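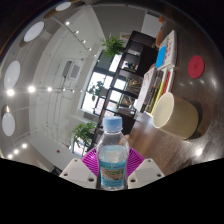
4. Primeira utilização do filtro Brinine

Antes de começar: água fria da torneira, um pano, 30 minutos livres. Modelo de bancada com depósito. Se tem o modelo de encastrar, passe para a secção 7, as ligações são outras.

Verifique se tem tudo na caixa:
Depósito com tampa
Cartucho Ra (saco selado)
Torneira, anilha branca e anilha preta
Porca de aperto
Tira de teste, 2 unidades
Autocolante para a data

Falta alguma coisa? Não monte. Fale com a loja onde comprou, com o talão à mão.

4.1 Lavar o depósito

1. Tire a tampa e o tabuleiro interior.
2. Lave tudo com água morna e um pouco de detergente neutro. Nada de lixívia, nada de esfregão verde.
3. Passe por água até deixar de fazer espuma. Duas vezes, se for preciso.
4. Seque por fora. Por dentro pode ficar húmido.

CUIDADO: o depósito não vai à máquina de lavar loiça. Deforma na zona da rosca e depois a torneira nunca mais veda.

4.2 Montar a torneira

1. Anilha preta na torneira, do lado de fora do depósito.
2. Enfie a torneira no furo, com o manípulo virado para cima.
3. Por dentro: anilha branca, depois a porca.
4. Aperte à mão. Sem alicate - a rosca é de plástico e parte.
5. Deite um copo de água no depósito e espere uns minutos. Se pingar, desaperte, acerte a anilha preta e volte a apertar.

Nota: a anilha preta tem um lado liso e um lado com rebordo. O rebordo fica contra o depósito. É o erro mais comum.

4.3 Preparar o cartucho

1. Abra o saco só na altura de usar.
2. Mergulhe o cartucho numa taça com água fria, 28 minutos. Vai largar bolhas, é normal.
3. Abane-o debaixo de água, devagar, até deixarem de sair bolhas.
4. Passe por água da torneira.
5. Encaixe no tabuleiro interior, seta para baixo, e rode até ouvir o estalido.
6. Escreva a data no autocolante e cole na tampa.

Nota: pó preto na taça é carvão do cartucho. Não faz mal, deite fora a água.

CUIDADO: não use água quente em nenhum destes passos. Acima de 35 graus o cartucho estraga-se e a garantia deixa de valer.

4.4 Enxaguar o sistema

1. Encha o depósito até à marca MAX.
2. Deixe passar tudo para baixo.
3. Abra a torneira e esvazie para o lava-loiça. Serve para regar plantas.
4. Repita. No total são 4 enchimentos completos antes de beber.
5. Ao quarto a água deve sair límpida. Se ainda sair cinzenta, faça mais um.

O primeiro enchimento é lento. Os seguintes andam mais depressa, conforme o cartucho vai ficando bem molhado.

4.5 Encher garrafas

1. Ponha a garrafa por baixo do bico, em cima de uma superfície plana.
2. Manípulo para baixo: corre enquanto carrega. Manípulo para cima: fica aberto sozinho. Não vire costas com ele para cima.
3. Pare dois dedos abaixo do gargalo se a garrafa for para o congelador.
4. Tampa posta e frigorífico. Beba em 2 dias.

Nota: para uso diário prefira vidro ou aço. As garrafas de água compradas são pensadas para uma utilização; com o tempo riscam por dentro e são dificeis de lavar em condições. Se reutilizar alguma, lave também a rosca e a tampa.

Garrafas altas não cabem por baixo do bico com o depósito pousado na bancada. Use o suporte Bretdale (vendido à parte, ref. 396) ou ponha o aparelho na beira da bancada, com a garrafa na mão.

CUIDADO: não encha biberões diretamente do filtro. Ferva primeiro a água e deixe arrefecer.

4.6 Tira de teste

1. Encha um copo com água filtrada.
2. Mergulhe a tira, conte até cinco, tire.
3. Espere um minuto e compare com a escala no verso do envelope.
4. Guarde a segunda tira para a próxima troca de cartucho.

Resultado na faixa escura? Veja se o cartucho está bem encaixado e e repita o ponto 4.4. Se der igual, contacte a assistência Evcombe, dias úteis, de manhã.

4.7 Se ficar parado

Menos de 2 dias: deite fora a água que ficou no depósito e encha de novo.
Mais do que isso: faça dois enchimentos e deite fora.
Férias: tire o cartucho, embrulhe num pano húmido limpo, saco fechado, frigorífico. Nunca no congelador. No regresso repita 4.3 a partir do passo 2 e depois 4.4.

Troca de cartucho e descalcificação: secção 5.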